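Backs, tabs and clips: questions for a frame fitter

Reading time: 4 min
Print | E-mail

The framing bench at Wollside handles repairs and refits on ready-made picture frames. Most of the work is done from the back. We asked the fitter who runs the bench how a frame should be opened, checked and closed, and which parts give trouble.

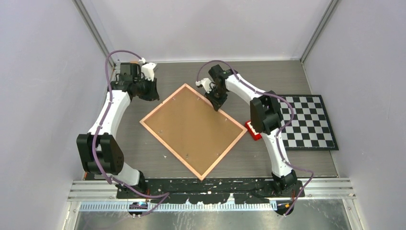
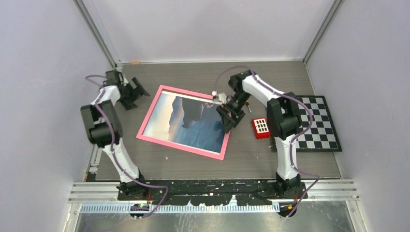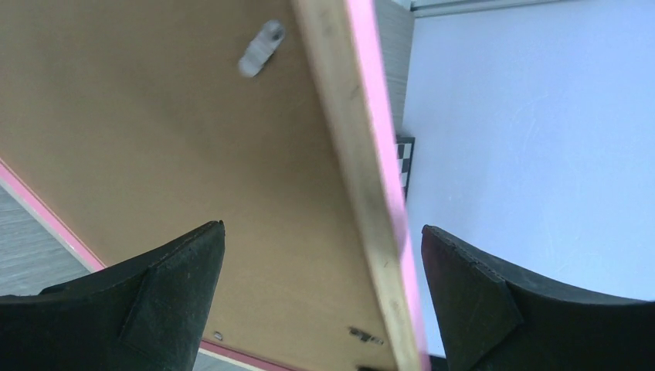 Pink paint is harder to keep clean than any stain, according to a reader at Ledmont, who wrote in after our October piece on narrow moldings and wanted to know why a frame should ever be laid on its face. The fitter accepts the point about paint. "A light painted face shows a rub that you would never find on oak. But the fasteners are on the back. There is no way to reach them with the face up, so the surface under it has to be clean. I wipe the bench, then I wipe my hand across it dry. A hand finds grit that a cloth leaves."

The reader also asked about felt pads. The fitter used them for a time and stopped. Felt holds grit, and a grain of it under a painted molding leaves a line as long as the frame is moved. A bare, smooth top can be checked in a few seconds.

On fasteners, the fitter divides ready-made frames into two groups: those with bendable points and those with turning tabs held by a screw. "Points are for one opening, maybe three. After that they crack at the bend. A tab will turn for years if the screw is left alone." The usual fault is overtightening. A tab needs to turn under thumb pressure and stay where it is put. If it needs a tool to turn, the screw is too tight, and the tab will scrape a curved groove in the backing. If it swings when the frame is lifted, the screw gets a quarter turn and the tab is tried again.

The bench stocks replacement tabs under the part number 433, supplied by Oddsson in a single length. The fitter does not mix old and new tabs on one frame. "They differ in thickness. The panel ends up held hard on one side and soft on the other, and the print moves toward the soft side."

Backing panels get less attention from customers than they should. Fiberboard takes up moisture, and a panel that has stood against an outside wall can bow. The test is to take the panel out and lay it on a flat top, first one way up and then the other. A slight bow can be used, with the hollow side toward the fitter, so that the middle of the panel presses the print forward. A panel that rocks from corner to corner is replaced. "You can force it flat with tabs. Then the frame twists to match the panel, and it will not hang flat again."

The fitter is strict about the order of work. All fasteners are opened before the panel is lifted. The panel comes up from one short side, and the print stays down with the glazing until both have been looked at. Closing starts at the middle of each long side and goes on to the ends. Corners are checked last, by pressing each joint with a thumb and listening. A dry click means the glue has failed.

Screwdriver size causes more damage than force, in the fitter's view. Tab screws are small and soft. A tip that is too wide rides out of the slot and goes into the wood, and one that is too narrow strips the head. The shop keeps two small drivers for this work and does not lend them out.

Glazing was the last subject. Wollside changed from glass to a Dumisex acrylic sheet for its larger stock sizes, mainly for weight. The fitter has mixed feelings. "It is easier on the joints. It also pulls in dust the moment you peel the film. I peel the inside, close the frame and leave the outside film on until the job goes out."

The shop's log lists 655 frames opened and closed last year, of which 364 came in for a change of print and nothing else. The fitter would like customers to do more of those at home. "Clean table, face down, turn the tabs with your thumb. If a tab will not turn, stop and bring it in."

Print | E-mail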